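3.2 Condition of equipment at the point of collection

The survey covered office computers handed in at 6 municipal collection points served by the Voltau depot between spring and November. Over 700 desktop units were logged. Each was weighed, opened and assigned to one of three groups: fit for reuse, fit for parts, or scrap. Units arriving without a case were left out of the count.

Most desktop units reached the depot with their main parts in place. Storage drives were the usual exception, as many offices remove them before disposal – a practice that lowers the resale value of the whole machine. Power supplies were assessed separately, because their labels give the rated output needed for the parts register (Figure 4).

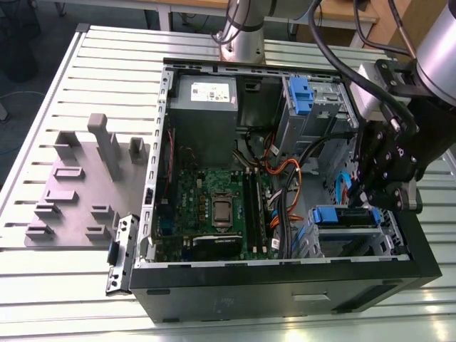 Figure 4. Desktop tower with the side panel removed; the labelled power supply unit is at upper left.

Flener objected, in written comments on the draft register, that a label alone was a poor guide to value, and that buyers paid for age and running hours far more than for rated output. The register was therefore extended to include the year of manufacture where this could be established. Running hours could not be recovered for most units and are not reported.

Prices were taken from the trade lists of Sabatier for the same period. Units sold in lots of 80 or more were priced at the lot rate. The effect of lot size on recovered value is considered in Section 4.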